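The kitchen scale I use for parcels is a Seidel, rated to 5 kg with a 2 g step. I had assumed it was accurate until a courier rebilled me for a parcel going to Vakcombe. My figure was 1197 g. Theirs was over the next band.

I checked it with a 50 g calibration weight, then with a sealed bag of rice I had already weighed at the post office counter, at 645 g.

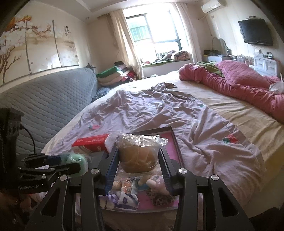 The 50 g weight read correctly. The rice read low by 2 g, one step, and that could be rounding. Placing the load off-centre made a larger difference – the reading dropped whenever the weight sat near a corner.

Corner error is common on scales with a single load cell. Long parcels make it worse, as they overhang the platform and sag on to the worktop. A flat oblong pack, like the red and white one on the pink sheet, is the awkward shape: it hides the display as well. I now stand parcels on an upturned bowl and zero the scale with the bowl in place.
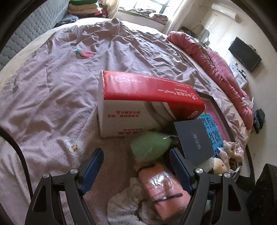 Batteries are the other variable. The Kustex cells that came with it were still in there from October. I swapped them and the low reading on the rice went away, but the corner error stayed. For the next test I want something long with a flat face, much like the glossy red package with the white lettering, and I'll weigh it both centred and turned through a right angle. Results to follow, with the Skarnidix scale alongside if it arrives.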